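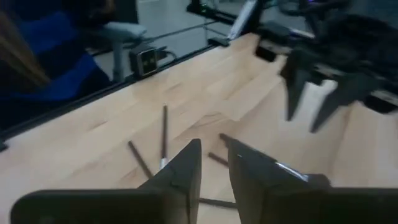

Gripper comparison, thin-object set: frequently asked questions

Maintained by Kerubo Mutiso. Questions that came in by mail after the December write-up are merged into the list. Short answers first, tables are in the results file.

What is being compared?

Two sets of fingers on the same parallel gripper body: the Kidov flat finger and the Stamance tapered finger. The arm, controller, gripper body and wrist camera are the same for both. Only the fingers and the tool offset change between runs.

Why thin objects?

Both fingers handled the block and cup sets with no difference we could measure. Slender items lying flat on a table separate them. The fingertip has to come down close to the surface, close on something a few millimeters high, and lift it without the item rolling out along the face. Sticks and pen-like items also tend to end up lying close together, so clearance next to the target counts as much as grip.

How many trials are in the data?

2946 logged grasp attempts over both finger sets. An attempt is logged when the controller issues a close command. Approaches aborted before closing are in a separate file and are not counted in the success rate.

What counts as a success?

The item is lifted clear of the table, held for 5 seconds, and released inside the drop area. An item that swings or tilts in the grip but stays held is a success with a "tilt" flag. Two items picked up together is a failure, even if one of them was the target.

Why is a wrist camera used instead of an overhead one?

An overhead camera loses the contact area as soon as the gripper body moves over it. The wrist camera keeps the fingertips and the table between them in view through the whole approach. The cost is occlusion close in: an item lying across the gap shows only its middle, with both ends hidden behind the gripper. The planner therefore fixes the grasp axis at standoff height and does not re-estimate it during the last part of the descent.

The wrist images look soft. Is the camera out of focus?

The lens is fixed focus. Motion adds some blur on top of that. Sharpness is adequate for finding the long axis of a stick. It is not adequate for reading small print or judging surface texture, and the detector was not trained to do either. If your images are worse than the ones on this page, clean the lens cover and check that the mount screws are tight before changing any exposure settings.

Does wood grain cause false detections?

Yes, at a low rate. Dark streaks and curved grain marks in a light tabletop have been picked up as candidate objects, mostly under flat lighting. Version 2 of the detector rejects a candidate with no height edge in two consecutive views. If you are still on version 1, put down a plain mat.

What about glare?

Bright patches of reflected light on the table wash out light-colored items. Dark items are mostly unaffected. Shiny metal sections on an otherwise dark item are the harder case: the detector may split the item at the boundary and return two short segments. Tatu Mwakyusa added a merge step for segments that share an axis. It is on by default and can be switched off with merge_axis=0.

Can both arms work over the table at the same time?

They can, with limits. The Plamero controller holds a keep-out volume around each gripper, and the second arm waits while the first is below standoff height. The volume is larger than the gripper itself, so cycle time goes up when both arms are assigned targets on the same side of the table. For the finger comparison only one arm at a time was grasping.

Should I mask out the second gripper in the images?

Yes, if you train your own detector. A dark gripper hanging over the table has edges that resemble dark sticks, particularly the fingers. We project the second arm's known pose into the wrist view and blank that region, with a margin. Masking by color did not work, as many of the test items are dark too.

Do I need to recalibrate after changing fingers?

You need to reset the tool offset. The camera-to-wrist calibration stays valid as long as the camera mount has not been touched. Procedure:

Home the arm and power down the gripper.
Change both fingers. Do not mix sets.
Load the offset file for the new set.
Touch off on the reference plate and accept the height if it is within tolerance.
Run the empty close test before placing any items.

Which fingers did better?

The tapered set did better on crowded layouts, where sticks lay next to or nearly touching each other. The flat set did better on single items with a round section, with fewer tilt flags. On single items with a flat section the difference was within the run-to-run spread. We do not give one combined score, as it would depend entirely on the mix of layouts.

How long do the finger pads last?

We replaced pads after 48 hours of running time, whether or not wear was visible. Slip on smooth items rose before that point in one run, which is marked in the results file. We have no data on longer intervals.

Were the Butt fingers tested?

No. The bolt pattern does not fit our gripper body, and an adapter plate would move the tips far enough from the wrist to change the camera geometry. Results would not be comparable with the other two sets.

Can I get the raw images?

Wrist images are available for all logged attempts, at full frame rate from standoff to release. Aborted approaches are stored as single frames. Send requests to Kerubo Mutiso and state which finger set you need, as the archives are separate.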